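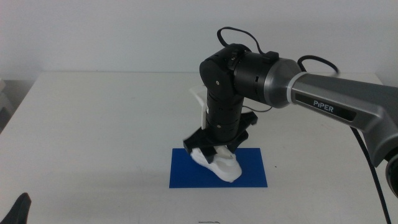 Drolham Soft Items, student release, README

Read this before you train anything on it. Drolham is the set our robotics club recorded over one school term, and the word "dataset" in our club proposal promised more than we delivered. It holds 142 episodes of an arm picking up and moving soft or oddly shaped things on a table. The arm is a PiPER with a black parallel gripper, and nearly every object starts on the same blue mat, against the same white tabletop and plain gray wall. A policy that scores well under those conditions may have learned to find the blue rectangle. We haven't ruled that out, and I would be suspicious of anyone who says they have.

What is in it

8 objects, 4 operators, all of them club members driving the arm by hand. Each episode has a video, joint positions, gripper opening and a one-line text instruction. The instructions were written afterward by whoever was free, so "put it down" and "place the item on the mat" can mean the same motion. Don't treat the text as clean language data.

Splits

train: everything recorded before February
test: everything recorded after

We did not hold out any objects. The test split tells you whether a model can repeat itself a month later. It says nothing about new objects, and please don't write "generalizes" next to a number you got from it.

Success labels

Venkatesh Devadiga labeled the first batch and I labeled the rest. Our rule was that the item had to be clear of the mat and then released. We disagreed on cases where the gripper dragged the item by a corner. He passed most of them, I failed most of them, and the labels were never reconciled. The field labeler tells you which of us you are getting.

Known problems

Gripper opening is logged as a command. With a squashy object the fingers stop early and the log doesn't know it.
Timestamps drift in the Thursday sessions. The fix in tools/retime.py helps but leaves gaps.
Cables hanging off the arm move in front of the object in some episodes. We kept those.
Lighting changed between sessions and was not recorded.

Baselines

Halim is a small imitation model trained for 1000 steps. Dukau replays the nearest training episode and does no learning at all. The gap between them was small enough that we left it out of the poster. Run Dukau first. If your model can't beat it, more training steps are probably not your problem.

Code for both is in the Cendine folder. Bug reports are welcome, especially ones that come with an episode number.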